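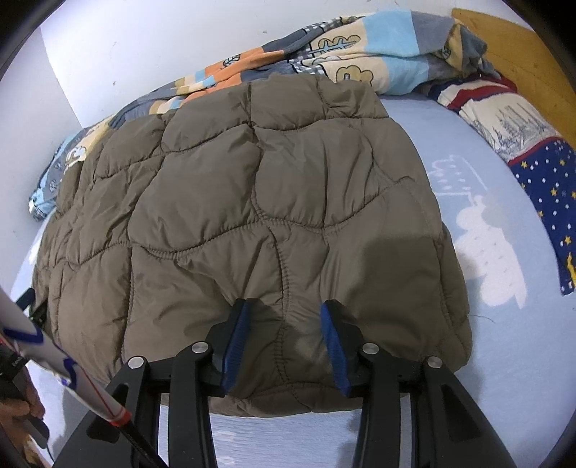

4. Results and Discussion

4.1 Who stayed on the block, and what kept them there

We begin with the finding that surprised us most. In both neighborhoods, the households that took part in the rehab of their own building were still living there at the end of the study far more often than we had expected from the city rental records. The Droltari program was set up to bring vacant row houses in Grornby back into use, and the earlier write-ups treat it mainly as a way to produce homes at low cost. It does that well. But the part that deserves more attention, in our view, is what happened on the sidewalks and stoops between the houses once people moved in.

Of the 3,554 addresses in the two study areas, 535 were vacant when the program opened its first office in Kvam. By the close of the study period 334 of those had been rehabbed and were lived in again, most of them by families who had already been renting within walking distance. This matters a great deal for how the rest of our results should be read. We are looking at people who knew the area, had children in its schools, and in many cases had walked past the same boarded windows for years. Several told us they had picked out "their" house long before it was offered to anyone.

Figure 4. Brown quilted piece on a light blue bed sheet.

Kvam and Stitden make a wonderful pair for comparison. They sit on opposite sides of the rail line, were built up in the same decades, and have nearly the same mix of two- and three-story brick houses. The rules of the program were identical in both. Every adult in a household put in hours on the building before closing, with credit given for child care, paperwork, and cooking for the work crews as well as for carpentry and painting. What differed was the order in which houses were released. In Kvam the program worked block by block, finishing nearly all the vacant houses on one street before opening the next. In Stitden, where title problems were more tangled, houses came up one at a time and were scattered over the whole area.

That difference in order turned out to shape almost everything else we measured. Kvam households could name more of their neighbors, borrowed tools from more of them, and were much more likely to have a key to someone else's front door (a question we added after the pilot interviews, and we are so glad we did!). The key question was the easiest one in the survey to answer, and it followed the other measures of trust very closely. People in Kvam had sanded floors side by side before they ever lived side by side, and they brought up those months in interviews without being asked. One father could still list who had worked on which staircase.

Stitden tells a slower story, and a very interesting one. In the first round of interviews, new owners there often described feeling like guests. They were surrounded by long-time owners who had seen other programs come and go, and some of those owners said plainly that they were waiting to see whether this one would last. By the second round the tone had shifted. New owners had been asked to join existing block clubs, and those clubs brought contacts that the Kvam streets had to build from scratch: who to call about a broken streetlight, which inspector returns messages, how to get a street closed for an afternoon in July. We did not design the study to capture this, and our survey items on local contacts are thin, but the interview material is rich enough that we feel confident reporting the pattern.

4.2 Repairs after move-in

A common worry about homes finished partly by their owners is that the work will not hold up. We found little sign of this. Using the repair logs kept by the program office, we compared the number and type of calls in the first two years with those from houses in the same areas that had been finished by contractors only. The two groups looked much alike for plumbing and wiring, where licensed crews did the work in every case. For doors, trim, plaster, and paint, the owner-finished houses produced fewer calls. Part of this is surely that owners who had hung a door once were happy to adjust it themselves and never picked up the phone. We see no reason to treat that as an error in the data – a household that can fix its own door is a real gain, and one that the usual cost tables leave out.

Roofs were the exception. In both neighborhoods the shared party walls meant that a leak over one house could show up in the next, and the program had no clear rule about who paid. Hovland, who ran the Stitden office during the first phase, kept careful notes on these disputes and has shared them with us. Gudrun Hovland's notes show that nearly all of them were settled between the two households, usually by splitting the bill, but that settlement came much sooner in Kvam, where both sides of the wall had often been rehabbed by the same crew. In Stitden the neighbor was more likely to be a landlord living elsewhere, and letters went unanswered for months. A small shared roof fund, set up at closing, would be cheap to run and is the one change to the program we would recommend without hesitation.

4.3 Limits

Our interviews covered 60 households, chosen to balance the two areas and to include both early and late buyers. We spoke with whoever answered the door and was willing, which tilts the sample toward people who are home during the day. Renters who applied and then dropped out are missing almost completely. We tried hard to reach them and mostly failed, and their view of the required work hours is likely less warm than the one presented in this section. Block order was also never assigned at random. It followed the state of the deeds, and streets with clean deeds may have been steadier places to begin with.

Even with these limits, the contrast between the two areas is large and shows up in every measure of neighbor contact that we used. It also held when we left out the three Kvam streets closest to the program office, where staff visits were frequent and could have nudged people together. Section 5 takes up the question of cost, using the same set of addresses.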